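I finally got both grippers running in the simulator in the same evening, and I've been grinning about it since! Hagos Araya lent me his model files for the Grillavik, and I already had the Kuvov set up from December, so it was a matter of bolting each one (virtually) to the same arm and giving them the same chore: clearing up after dinner.

## Dishes first

I started with the dish, mostly to be kind to them. The Kuvov did well over 100 tries, dropping it 9 times, nearly always when it came in too low and nudged the rim before closing. The Grillavik was slower but felt steadier, and I loved how little I had to fiddle with the controller gains (I'd set a whole evening aside for that and ended up making soup).

The wrist camera is where I spent most of my time, though. I switched the worktop to a busy brown marble, all pale veins, to see how my detector would cope with a thin fork on it. A dark dish on dark stone isn't a gift either. 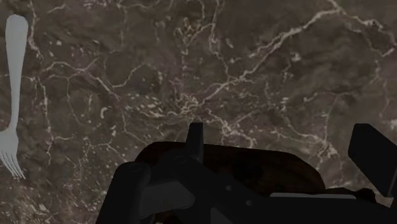 ## Then the fork

Cutlery lying flat is horrible and I enjoyed every minute of it. You've got a couple of millimetres to work with and the fingertips want to hit the stone before they get anywhere near the handle. I let the fingers touch down very gently and then close, which Hiwot Berhe suggested months ago and I ignored. Sorry, Hiwot! It got me to 32 good lifts with the Kuvov, up from a miserable 2.

I haven't done the fork with the Grillavik yet. Its tips are a different shape and I need to redo the contact settings, and I want to try the camera a bit further back on the wrist as well, so the fingers block less of the view. If you've got friction values you trust for steel on polished stone, please send them over.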